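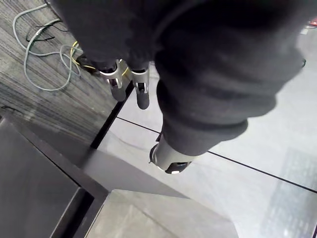 Nuttall Interiors Team, Tillholm

Progress report to the Loterville fund: bathroom room set, March

Flooring

Two finishes are in use. The smooth light grey tile is the reference surface for the bathroom, and grey carpet tile meets the need for a softer floor alongside. Cables are still run loose over the carpet. Fixed trunking is priced at 250 pounds and will be ordered from Durkbridge once the layout is agreed. Of the tiles delivered, 69 have been laid and 5 are held as spares.

Fittings

The vanity has a thick marble-look top in beige and grey over a dark grey cabinet, with a rectangular white basin set in and a black wall-mounted tap. The mirror and the small shelf with the gold-yellow rim are up. Small items are kept out on the counter — cup, toothpaste, cloth — so that reach and clearance can be judged with the surface in ordinary use. Stuart Bellamy has asked for the same items to be kept throughout the next period.

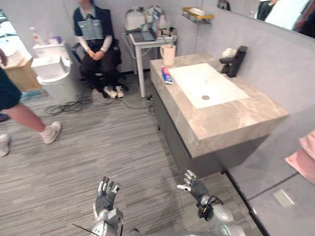
Spending and next period

Nearly 2,000 pounds remains unspent and is carried forward. Work due next:
Agree the cable layout and order the trunking.
Seal the joint between the floor finishes.
Submit the revised room plan to the fund.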